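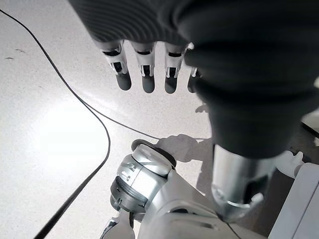 4.2 Remote rehearsal of camera moves

The second study asked whether operators who rehearsed a dolly move remotely, in a virtual copy of the stage, needed fewer takes on the day. The stage was the smaller of the two at Flotham, and its virtual copy was built in Groltari from a laser survey. Thirty operators took part. Half rehearsed at home with a pan-bar controller and a laptop; the other half received the same shot list on paper and had the same amount of time to prepare.

Each operator then shot the full list on the real stage. We logged 873 takes across both groups. A take was counted as usable if both raters, Mekonnen and Rallis, accepted its framing and its timing without seeing which group it came from. Where they disagreed, the take was counted as not usable. We did not ask them to discuss these cases.

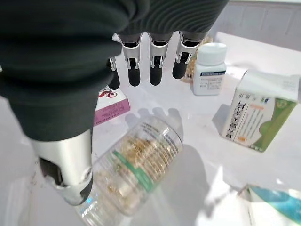 Figure 2. Robotic hand with fabric cover, over a white tabletop.

Lens changes and focus marks were left out of the virtual rehearsal. The Katsaros controller has no focus ring, and adding one would have meant a different device for each group. Several operators said afterward that they missed it, mostly on the two shots that end close on a small object. Close work of that kind puts several similar shapes at slightly different depths, as with the row of fingers in Figure 2, with their dark tips and metal joints, and a mark that is good for one may be soft for the next. We scored focus separately for this reason and do not report it as part of the usable count.

Network delay was the other limit. Operators connected through Gosero, and we recorded delay at the start and end of every session but not during it. A short stall in the middle of a move would not appear in our data — the operator would simply have seen the picture stop and then jump. Sessions in which an operator reported such a stall were kept in the analysis, and the reports were noted beside the take numbers.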